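Skustisell Community Help
Data collection > Demonstrations and labelling

When should an episode be split, and what should be kept?

Posted by Tegwen Bowen
April 21, 2021

Our group is preparing a set of demonstrations in a mock grocery aisle. The task is given to the operator as a single instruction: take the shopping basket to the produce stand, place one cucumber in it, and bring the basket back to the starting mark. The operator controls both arms and the base remotely, and each attempt is saved as one recording with the head view and the wrist views side by side.

We have been keeping each attempt as one long example. A colleague at Edura has recommended that we divide every attempt into short parts, each with its own written label. I should be grateful for advice on two matters.

The first is whether the division should be made at the time of recording or afterwards. The second concerns the wrist view. When the gripper comes down over the basket, a large share of the picture is taken up by the gripper itself, and the finger hides part of the rail. I have been marking such moments as poor and am unsure whether this is correct.

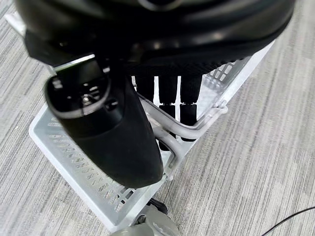 Reply from Hazel Tran
Marked as helpful by the poster

I would advise dividing the attempts afterwards, and keeping the whole recording as well. An operator who has to press a key at each stage will tend to stop moving in order to do so, and those pauses then become part of what the system learns. At Whitlock we collected nearly 2,000 attempts with a key press at each stage before this was noticed, and the trained policy halted beside the shelf for no purpose that anyone could find in the task.

Once the recordings are complete, a second person may go through them and set the boundaries. We use the following rules.

A part begins when the arm or the base starts to move towards a new object or place. It ends when the contact has been made or released, plus 10 further pictures so that the result is included.

Carrying the basket is a part in its own right. It should not be joined to the walk towards the stand unless the basket is held throughout.

The label should state the object and the action in plain words, for example "hold basket by handle" or "place cucumber in basket". The words should be agreed before labelling begins. We found "basket", "trolley" and "container" used for the same article by three different labellers, and the correction took longer than the original work.

On the second matter, I would ask that you stop marking those moments as poor. The wrist view will always contain a good deal of the gripper. The system will have the same view when it runs on its own, and if such pictures are removed it will have no examples of the very stage at which the grasp is decided. The mark for poor quality should be kept for faults in the recording, such as missing pictures, a camera that has come loose, or a clock that has drifted between the two views.

A check that we have found useful is to compare the wrist view with the head view at the same moment. The head view shows where the basket stands in relation to the produce stand and whether the gripper has hold of the handle, while the wrist view gives the detail of the rail and the side wall. 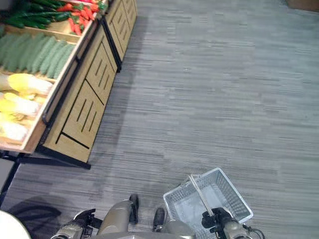 If the two views disagree by more than a few pictures, the attempt should be set aside and its timing corrected before any label is written. A label placed on the wrong moment does more harm than a missing one – the fault is difficult to find later, and it will be copied into every set made from the first.

I would further suggest that the starting place of the basket be varied. Fifteen attempts from one mark on the carpet are worth less than the same number spread over several marks. Please record the mark used with each attempt.

Reply from Cleiton Andrade

We split ours at recording time and had no trouble. It depends on the operator. A foot pedal helps.

Reply from Uriel Zepeda

I agree with Hazel Tran on most points but would be more careful over failed attempts. Our practice on the Valtisska project is to keep them in a separate folder with the word "failed" in the label, together with the stage at which the failure took place. Where the operator lost the handle and then took hold of it again, we keep the attempt in the main set and label the second grasp as a part of its own. In October we compared two training runs, one with 20 such recoveries and one without, and the first dealt better with a handle that had tipped to the far side of the basket.

I cannot comment on the clock question, as our cameras share a single trigger.

Comment from Tegwen Bowen

My thanks to all three. The poor-quality marks on the wrist views have been withdrawn, and we shall divide the existing recordings according to the rules given above. May I ask whether the 10 further pictures are counted at the full recording rate or after thinning?

Comment from Hazel Tran

At the full rate. Thinning is done last.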